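Home Projects Reports Workshop Contact

Clarkby Tool Library: progress report to the Risen fund
Prepared by Marlies Hubmann, 26 July 2019

Work in the period covered the servicing of bench and mitre saws held for public loan. Nine saws were booked in. Two were withdrawn because the arbor bearings had excess play and the maker no longer supplies the part.

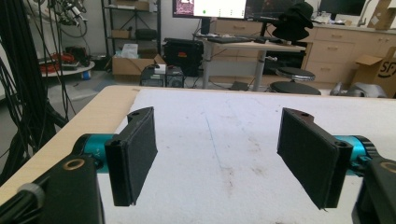
Page 2

The remaining saws were stripped, cleaned and fitted with new blades. Fence alignment was checked against an engineer's square before and after each blade change. On five machines the detent plate needed adjusting. Orestis Nikolaidis has rewritten the blade-change sheet, which now gives the direction of the arbor thread for each model. Lower guards were tested for free return; two springs were replaced.

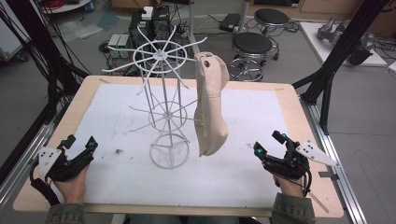
Fig. 2. White wire rack and beige fabric bag.

Spending is within budget except for blades, where the Hashmi order was short and the balance was bought locally at a higher price. Dust extraction at the Zokbridge site is still outstanding. Geert Lambrechts has asked for a revised quote with larger ducting. Installation is planned for October, and borrower inductions will restart once the airflow has been measured.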